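Home | Notebook | Bench bookings | Stores | Log out

13/10/2025

Glue trials, continued. Yeshi wants an answer on hide glue versus the Stirnavo fish glue before the next batch of drawer fronts, and I want an answer on why the glue pot lives next to the kettle. Neither of us got one.

Set 5 is out of the clamps. Hide glue joints clean, squeeze-out chipped off with a thumbnail. Fish glue joints also clean, but two of them crept overnight, so the ends no longer line up. Nahom says creep is a matter of clamp pressure. Nahom set the clamps.

Mixed the new hide glue at 200 g to the batch and let it soak before heating. Smells the way it always does. Tamsin moved to the other end of the building and took the good stool with her.

Broke the July offcuts too - all wood failure, no glue line failure, except the piece marked 572, which came apart while I was writing its number in the book. Counting it as a fail. Tsion would like it counted as an accident.

Still to do: repeat the fish glue with fresh stock, ask Reet if the Osden clamps are coming back, label the jars. The jar that says "NOT GLUE" is glue. 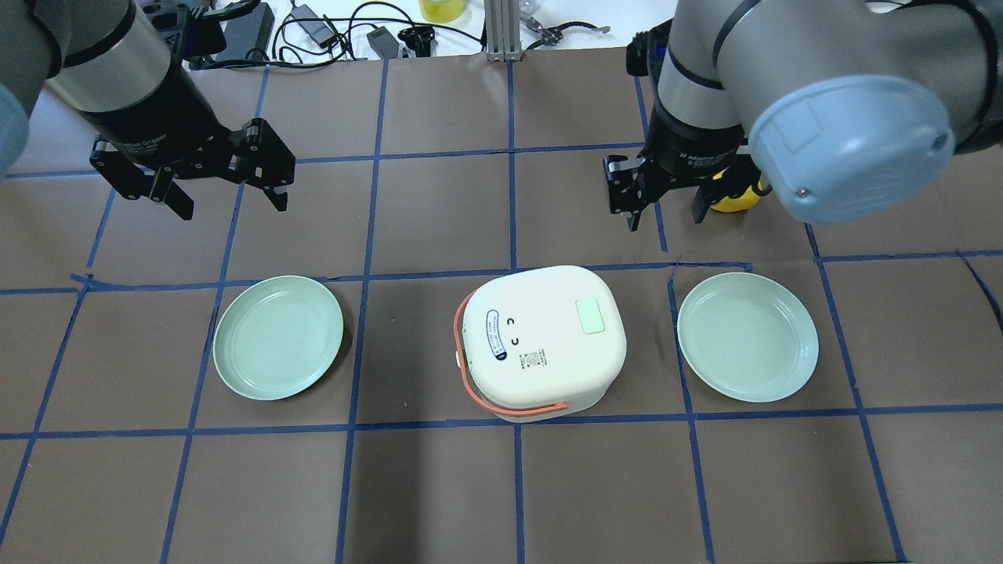
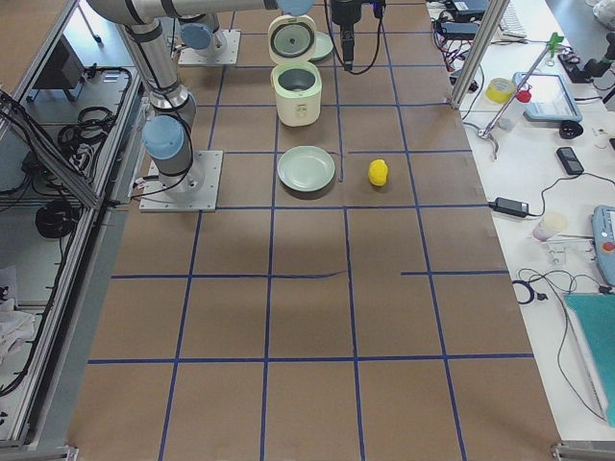
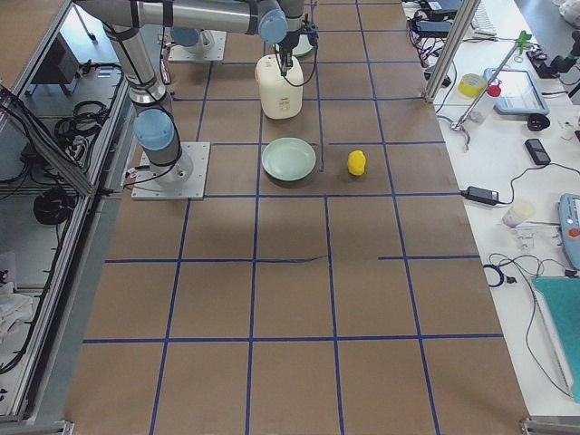
All three: the table with brown paper and blue tape grid.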